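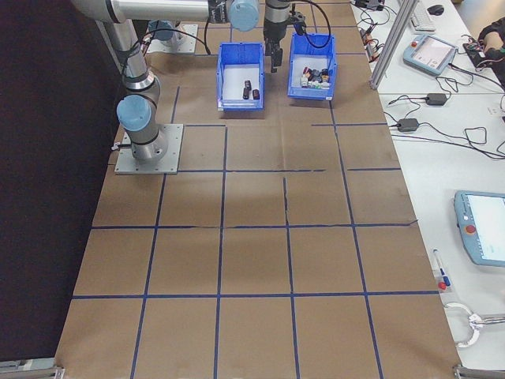
Two blue bins at the far end of the table, Daher site.

Ticket 1276
Subject: Duplicate shipping notices sent to customer accounts
Opened: 10/18/25
Requester: Mawar Ngui, Customer Accounts
Assigned to: Hafiz Pelupessy, Messaging Support
Priority: High
Status: Resolved

Description of issue
Customer Accounts reports that customers with open orders in Presano received the same shipping notice twice. The second copy carried the correct order number but an outdated delivery address. The requester asks whether any personal information was sent to the wrong recipient.

Support note 1
The mail queue was reviewed. The overnight batch contained 500 messages, of which 125 were duplicates. Each duplicate was sent to the email address on file for the order. No message was delivered to another customer. The queue has been paused pending further review.

Support note 2
The duplicates originate from the Rondov address import. The import job timed out, restarted, and reissued notices for records it had already processed. The outdated address comes from a cached copy of the customer table. Cache cleared. Retry on timeout has been disabled for this job.

Requester reply
Please confirm whether the affected customers must be contacted. Several have called to ask which address is correct.

Support note 3
Orders are shipping to the current address in every case. A correction notice was prepared using the standard template and approved by Customer Accounts. It was sent to the affected customers only.

Support note 4
Queue resumed. A test batch of 400 messages completed without duplicates. The Toltent import uses the same retry setting and will be reviewed under a separate ticket.

Resolution code: Configuration change
Closed by: H. Pelupessy
To reopen this ticket, reply within five business days.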